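The actor who plays the masked lead in Draster has worn the suit for two films and says a third would be the last.

"I'm not tired of him," he says. "I'm tired of the neck piece. It takes a long time to get on and you can't turn your head in it."

The second film opened in November, and he has spent most of the weeks since talking about it. When we meet, on 8 January 2023, he has just come back from a signing at a comic shop in Gonberg. The queue had formed before the doors opened. He signed the first 100 books and then carried on, as people had come a long way.

He didn't read comics as a boy. Plumex, the publisher, sent him a box of back issues when he got the part, and he read them in order at his kitchen table.

"The early ones are quite slow. He hardly fights anyone. He walks about and worries about money, and I liked that. I asked if we could have more of it in the film, and we got one scene."

That scene, in which the hero counts out his rent, was nearly dropped.

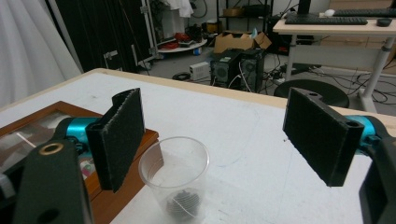
He is careful about what comes next. A script for the third film exists, he says, but he has read only the first half. He would like the villain from the old stories to come back, and he would like to do less hanging from wires.

"My knees are fine at the moment. I'd like to keep them that way."

As for who should take over, he has no name to offer. "Somebody younger, with a longer neck. I'll give them the box of comics. They can start where I did."

Filming has no start date yet.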